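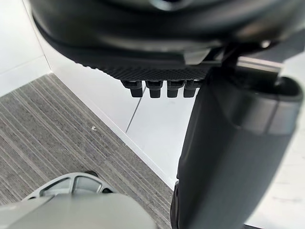
Fladen Workshop, robot build night, 29 June 2026

I took the minutes again, so blame me for the spelling. We started late as the kettle was on, and I make no apology for that. The May minutes were passed with one change: the new wrist cable cost £80 and I'd written £8, which would have been lovely!

1. Where the build has got to

Burnum (that's the two-armed one, for anyone new) now does its mugs with both hands. We went with the light grey mug, held over what looks like an open dishwasher, left hand low down near the base and the right one spread over the side and rim. I'm very fond of this grip. It looks a bit like somebody handing you soup. The cable down the outside of the left arm is clipped to its strap, and I've been asked to write down that it STAYS clipped, please, whoever is last to use it.

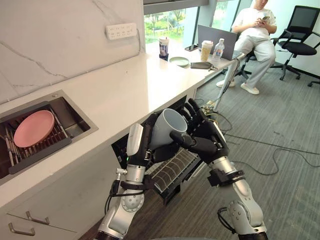 Could we get away with one arm for mugs and leave the other parked?
We could for the small ones, but it doubles the time spent turning the mug over, so two arms it is for now.

2. Hands and fingertips

A long chat, this one, and I lost the thread in the middle while hunting for a pen. The gist is that soft, smooth things need a gentler pinch, thumb on one side and fingertips on the other, and the pink one over the sink is what we're using to set it. Somebody wants the Vallejo grip settings back and somebody else really doesn't. We agreed to keep both files and put the date in the name.

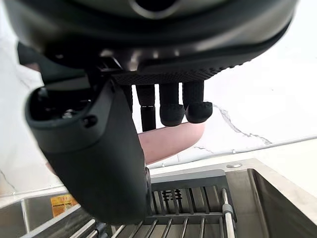
Do the fingertip pads need ordering now or can they wait?
Order them now, as Pidby takes 3 weeks to deliver and we've only got the one spare set in the drawer.

3. Money

There's £228 in the build tin. I'm to put the pads order through and keep the receipt this time (I know, I know). We talked about a second spare cable and left it for next month.

4. Low-down views

Most of what the wrist camera gets near the floor is chair and striped carpet, and I said I'd like a proper go at 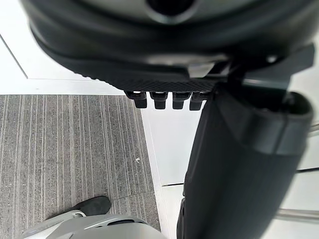
teaching the arm to keep its distance from furniture before we try anything clever down there. Agreed, with some muttering. I'll write up a slow reach that stops well short, and we'll run it at half speed first.

5. Anything else

Please put the hex keys back in size order. Next meeting same time, and I'll bring biscuits.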